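Research agreements need a budget line

The agreement between the Brekville institute and the Gronareck works was signed on 3/22/19, and the speeches were what one expects. Science must serve industry. Industry must listen to science. I have no quarrel with either statement, but I have read the text and it contains no money.
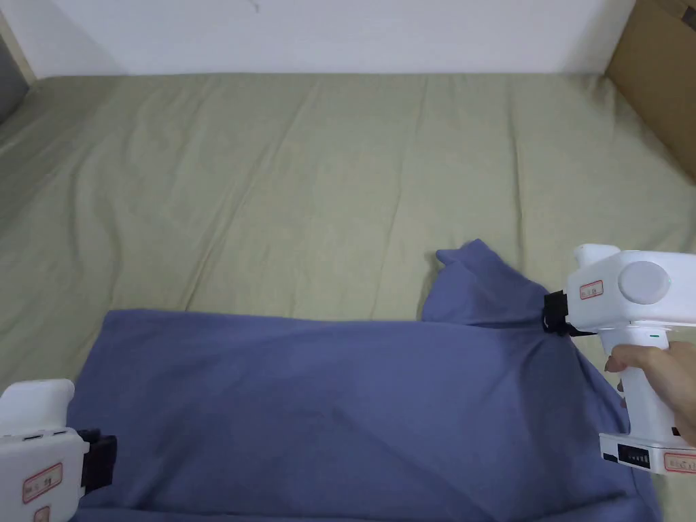 Vol. 12, No. 6

It does contain a joint council, which will meet twice a year, and a promise to exchange information. We have had such councils before. The one set up with the Varela plant met for three years and produced minutes. The plant went on buying its test equipment abroad, and the laboratory went on writing papers that the plant's engineers had no time to read.

What would help is dull. A works that wants a problem solved should pay for part of the work, even a small part. If Gronareck put up 30 per cent of the cost of each project, its managers would ask every month where it had got to. 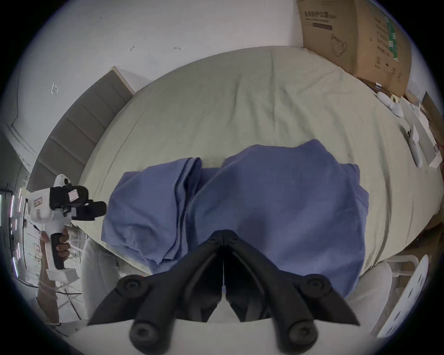 They would also have to say what they want, and at present they rarely do. A request to "improve quality" can't be given to a chemist.

The institute has its own habits to change. Staff are still promoted on the number of articles published, and a year spent on a factory floor counts for nothing. A young researcher who goes to Gronareck comes back behind her colleagues. 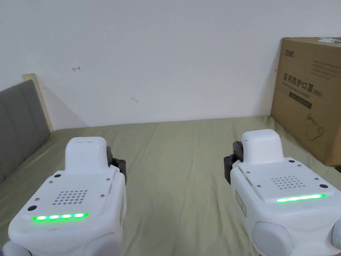

Two white hand-held grippers with green lights

The Makov scheme did this better. It was small, with 12 researchers and 60 days a year at the plant for each of them, and those days counted towards promotion. It ended when the ministry merged two departments and the post that ran it disappeared.

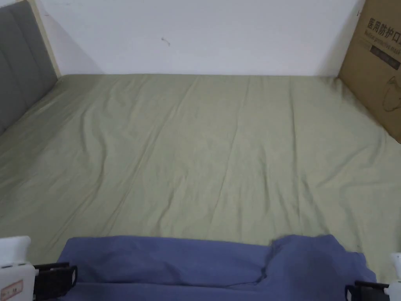

Bed with a green sheet and grey headboard

I would bring Makov back before the new council holds its first meeting. The rules are already written, and most of the people who ran it still work in the same building.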